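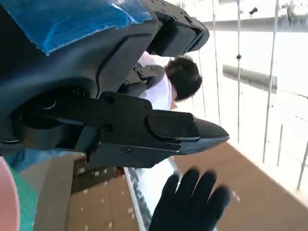

Issue 31, page 8

The Case for Plain Grading Reports

A customer who buys a colored stone today receives two things: the stone and a sheet of paper. The trade has spent a great deal of effort on the first and very little on the second. Most grading reports issued for sapphire and spinel are still written for other gemologists, and the person who pays for the stone is left to nod politely at terms that no one at the counter has explained.

The treatment line is the clearest example. On the reports issued by many small laboratories, heating is disclosed in a code at the foot of the page, with the key printed on the reverse or kept on a separate card. A buyer who reads "H(b)" has been told the truth in a language she does not speak. Tarigan Laboratory changed its form last year and now prints the words "This stone has been heated" directly beneath the weight. The line takes up very little room, and dealers in Hikatport who objected to it at first have continued to submit their goods there.

Nabila Sopacua, writing in these pages in November, argued that plain wording would depress prices for heated material. Her concern deserves a serious answer. A retailer in Lenby who sells a heated sapphire for $2,205 must already disclose the treatment if asked. If the price holds only when the customer fails to ask, then the price is the problem, and the report should not be used to protect it.

There is a stronger objection, which concerns origin. Origin is an opinion, formed from inclusions and chemistry, and two competent laboratories may differ. Plain language can make an opinion sound like a fact. We would therefore support the wording adopted at Dostasley, where each report states that origin is "the opinion of the examining gemologist" in the same type size as the rest of the text.

Cost has also been raised. A laboratory that issues 800 reports a year can revise a template in an afternoon, and the remaining stock of old forms, perhaps 200 sheets in most offices, can be used for internal work. Members who wish to comment on the draft wording should write to the editor before the spring issue closes.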